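Search this notebook Go
Home | Entries | Rigs | Datasets | Log out

May 17, 2024
Hanger task, second table, Grallard arms

Carried on with the garment set for Sevach. Total stood at 3,488 episodes before the start of the session, of which 2,238 are passed and labelled. The remainder are waiting on the Mulder script, which still drops the last few frames of any episode ended with the pedal. Have left it alone for now – the raw files are intact and can be cut again.

Changed the protocol for the right arm. It now takes the hanger first and holds it while the left goes for the collar. With the old order (garment, then hanger) the operator tended to park the left arm over the pile and wait, and the policy learned the wait.
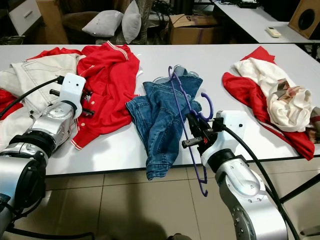

Grip point on the hanger is still not settled. Taken by the long bar it swings and the hook ends up anywhere; taken near the shoulder it stays put but leaves little room to feed the sleeve. Asked for both in equal share until the next training run. Label them separately, field grip_pt, no free text.

Polo shirts are slower than trousers. Operators must not smooth the collar before lifting. If a grasp slips, carry on and recover; discard only after 3 failed tries on the same garment.

Left wrist cable catches at full extension. Rerouted 2 ties further back, to be checked after a full session.

To do: reshuffle piles between episodes, not between blocks. Send Brutik the revised label sheet. Recalibrate left gripper opening.

Recent entries
Pedal timing and lost frames
Towel folding, label sheet v2
Wrist camera exposure
Sevach: storage layout
Notes from October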